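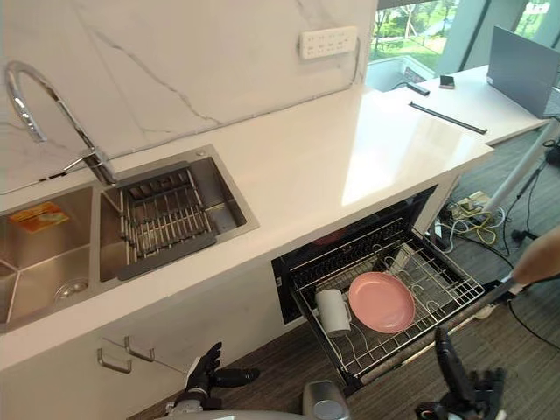 **Irura Dry Ginger Beer Kit** by Tutton Brewing Supplies

Back in stock 24/07/2019. Limited run, next lot not til December.

Proper cloudy ginger beer, brewed at home. Dry finish, decent burn at the back, lemon peel up front. Not the sweet stuff from the servo. Goes well with dark rum, or just ice and a slice of lime on a hot arvo.

**In the box**

- ginger and lemon peel base, 324 g pouch
- Zelenák ale yeast, one sachet
- no-rinse sanitiser, 100 mL
- muslin bag, funnel, instruction card

Sugar and bottles not included. Use raw sugar if you can get it, white is fine, comes out a bit thinner. PET bottles only please. Glass is at your own risk, this one gets lively.

**Brewing**

Steep the base in hot water, lid on, twenty minutes. Strain, stir in the sugar, top up with cold. Pitch the yeast once it's cooled to the temp on the card. Bottle next day, leave somewhere warm till the plastic is hard to squeeze, then straight in the fridge. Colour is pale straw, cloudy. Sediment is normal, pour gentle or tip it in, up to you.
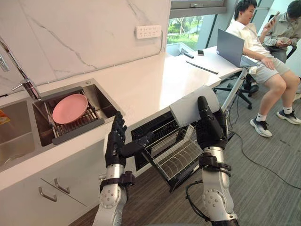 Sanitiser is the bit people skip and then email us about flat or sour batches. Wash first, then sanitise, don't mix the two up. 200 mL of made-up solution per bottle, shake, tip out, stand upside down. If you've got a stainless double sink like the one in the photo, wash on one side and sanitise in the other, saves a heap of mucking about. Don't rinse after. Don't dry the insides with a cloth either.

**Specs**

Alcohol: low but not zero, so not for kids
Gluten: none in the base, yeast is packed on shared gear
Storage: cool cupboard, use the yeast before the date on the sachet

**Shipping**

Sent from our Dirimham warehouse, usualy next business day. Over 83 kits already spoken for on backorder, those go out first. Refill pouches (base and yeast, no sanitiser) listed seperately under Irura Refills.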